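Gripper fault at the Priveck room

Work with the hand-held grippers stopped for part of 10 January 2022 after one of them failed to let go. The trigger was released, but the fingers stayed closed for several seconds and then opened without warning. No one was hurt.

Kianoush Shirazi went through the log and found 148 late release commands, all from the same unit. He traced them to a worn cable at the trigger. The same cable was replaced on another unit in July.

That gripper is out of service until the new part comes from Veltar. The others may be used, but check the release before each session, and keep your free hand away from the fingers. If one sticks, switch it off at the battery and tell Kianoush.

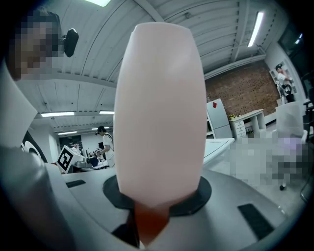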